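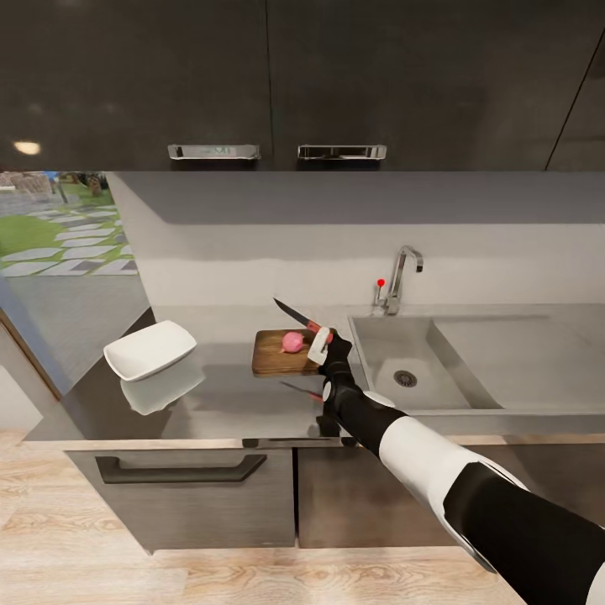 Rosalía Mateos has chopped onions at the Barros canteen long enough to have opinions about who else should. Since June the prep arm has been rehearsing on a simulated counter, and she reviews its runs from a desk.

"I have a chair now," she says. "My knees voted yes."

Her hours are the same. Her title grew by 2 words, her pay by less — she mentions this twice.

Does she miss the knife? "I miss the gossip. It holds a knife fine, but it never heard a thing about anyone."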